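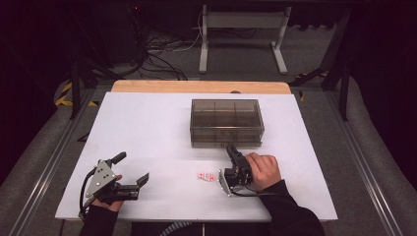

One owner wrote in to ask why the Grunwood dehumidifier needed a setup chapter at all, given that it has one plug and a bucket. We sympathize. The same owner then asked why there was water under the sofa. Please read section 6.

6. SETTING UP THE DRAIN HOSE

The Grunwood 60 can empty into its own bucket or through the hose into a floor drain. The bucket is simpler. It also fills at three in the morning, at which point the unit beeps until someone gets up.

Before you start

Switch the unit off and pull the plug. If it arrived lying on its side, stand it upright and leave it overnight. Keep the small parts in a lidded box with compartments until you need them. The rubber washer is the part people order most often, and it is usually under the fridge.

1. Slide out the bucket and empty it. Carry it level. The handle was designed by an optimist.

2. Find the round cap on the back, near the bottom. Turn it left until it comes off. Save it, as you will want it if you ever go back to the bucket.

3. Press the washer into the open port, flat side facing you.

4. Screw the hose onto the port by hand. Stop when it feels snug. Pliers will get you one more quarter turn and a cracked port, and the warranty covers neither.

5. Run the hose to the drain. It must go downhill the whole way. A hose that dips and climbs again will hold water in the dip, and the rest will find the carpet.

6. Put the empty bucket back. The unit will not run without it, even though it now has nothing to do.

7. Plug in, press Power, and hold Drain until the light turns green.

CAUTION: Do not push the end of the hose below the water line in a sink or drain. Leave a gap you can see.

CAUTION: Do not use an extension cord, including the nice thick one.

Note: The Cindano pump kit (part 1417) lets you drain upward into a sink. It is sold separately, like most things you discover you need on a Sunday. Hoses from the older Buchanan model fit the port but leak, so please recycle them.

Checking your work

Let the unit run for an hour, then feel under the port with a dry paper towel. If the towel comes away damp, unplug the unit, undo the hose, and look at the washer. It is probably in backward. If it isn't there, see the remark about the fridge.

The filter light comes on after 3000 hours of use. It will come on sooner if you hold Drain and Power together, a shortcut we regret. To clear it, hold Filter until you hear two beeps, then go to section 7.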